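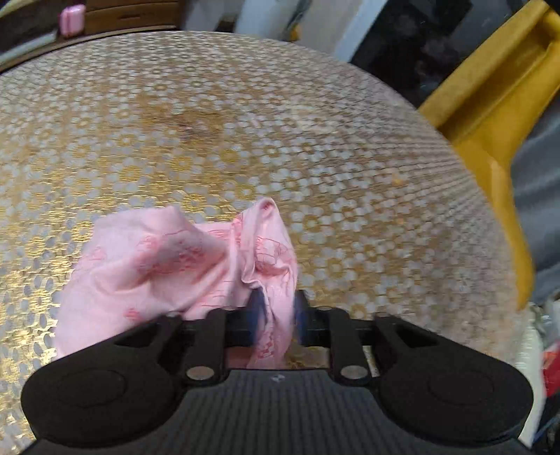
Chore readiness and safety checklist, soft goods and table wiping
Site: Fekville flat, main room
Rig: Nanorier two-finger hand tool, then same fingers on the arm
Date: April 4, 2024
Checked against: February sheet (old version, bin it if you still have a copy)

Marks: OK / FIX / NO. Comments in the line please, not on the back.

1. Before anything moves

1.1 Stop button in reach of the person at the table. OK
1.2 Arm speed capped for indoor work. OK. Cap was still on from last time, checked it anyway.
1.3 Cable run taped down between socket and base. FIX. Tape lifting at the doorway end, someone will catch a toe.
1.4 Chairs pulled clear of the arm's sweep. FIX. The yellow one is right up by the table edge. Fine by hand, not fine with the arm on. Move it before the next run.
1.5 Table stable, doesn't rock when leant on. OK
1.6 Table cover fixed down. NO. It's a loose cover and it will travel with the cloth if the fingers press too hard. Clips ordered from Gristska, not here yet.

2. Gripper

2.1 Pivot pins seated, none proud. OK
2.2 Blue pads on both fingers, no peeling. OK
2.3 Fingers open and close fully, no grit. OK, bit stiff first thing, fine after a few goes.
2.4 Nothing hanging near the linkage. FIX. Big one this time. Pink cloth goes over the left side of the body when it's picked up in a bunch. Not caught in anything but I don't like it. Pick up nearer a corner.
2.5 Pinch warning label on arm base. NO. Fell off. Reprint.
2.6 Pad life log filled in. OK, change due at 1,000 closes, not there yet.

3. Picking up the cloth

3.1 Finds cloth on a plain surface. OK
3.2 Finds cloth on the patterned cover. FIX. White and gold flowers all over, plus little figures printed on the cloth. A person doesn't even think about it. The arm does, for ages, then goes for the wrong bit half the time.
3.3 Grips cloth without taking the cover too. FIX. 30 tries, 10 pinched the cover as well. Has to be nil before it's left alone with anything breakable on the table.
3.4 Holds the cloth without dropping. OK. Never dropped it once it had it.
3.5 Lets go cleanly. OK

4. Wiping

4.1 Reaches the middle of the round table. OK
4.2 Reaches the far edge. NO. Base is too far back, and it can't work round the rim like you would walking round it. Needs a second position or a smaller table.
4.3 Goes back over a mark until it's gone. NO. Brownish smudge towards the far side is the test. Arm does its one pass and calls that finshed. Doesn't look again. This is the actual job, wiping isn't the movement it's the checking.
4.4 Notices crumbs and small bits. FIX. Saw the orange speck on the right one run, ignored it the next. Light comes across that side and washes the pattern out, might be why. Try with the blind down.
4.5 Keeps off other stuff on the table. FIX. Crinkly white thing and the red and white thing at the near right are too close to the path. It won't move them and it won't go round them either, just stops. Stopping is safe so not a NO.

5. Folding and putting away

5.1 Flattens cloth from a bunch. NO. One hand, can't be done properly. Drags it about and it ends up in a different bunch.
5.2 Folds in half from flat. FIX. Works if someone has flatened it first, in which case they may as well fold it.
5.3 Opens drawer in the brown cabinet. Not tried. Needs the arm moving, see 4.2.

6. People

6.1 Nobody leaning in while arm is live. OK
6.2 Stop tested under load. OK. Stopped at once, held the cloth, didn't squeeze harder.
6.3 Safe to run with no one in the room. NO. Not close.

General comment
By hand with the tool a wipe-down is no bother. Arm on its own took 30 minutes for the part it could reach and left the smudge. So can it do the table yet, no. It can pick up a cloth and rub a bit of table, safely, with somebody stood there. Procházka unit had the same trouble with 3.3 and got better with a lighter press, so try that before buying anything.

To do before next check
Clips on cover
Tape at doorway
Move yellow chair
Clear near right of table
New pinch label
Lighter press, then repeat 3.3 in full
Blind down, repeat 4.4

Result: pass for supervised runs only. Unsupervised stays off.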